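Sorting the odds and ends bin: dump it or pick through it?

zou_mama
I've got one big metal bin where everything lands. A spoon, a rock, stuff I can't name. My husband says tip it out on a sheet. I say pick out one thing at a time or you just get a bigger mess!

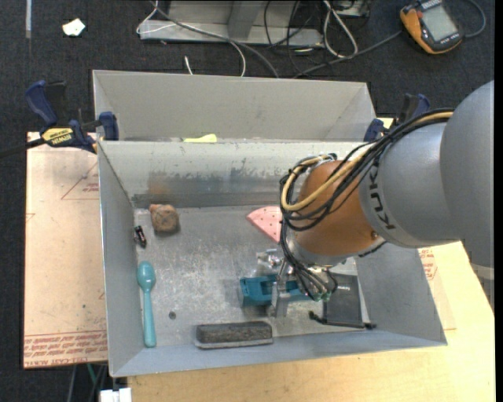
Anyway, I gave it 2 evenings in April and I'm still not done.

trikgate5
Tip it. You'll be finished in 20 minutes.

Zihan Feng
Disagree, tipping is how I scratched my floor. Big stuff first, then the spoons (spoons go straight to the sink, please).

trikgate5
Use a thicker sheet then lol

zou_mama
Ok but where does a rock even go??

5 replies · 1,152 views · 2 shares

Comments
flandia_jo: Garden. Rocks go in the garden.
urkar: Mine's been on the windowsill for years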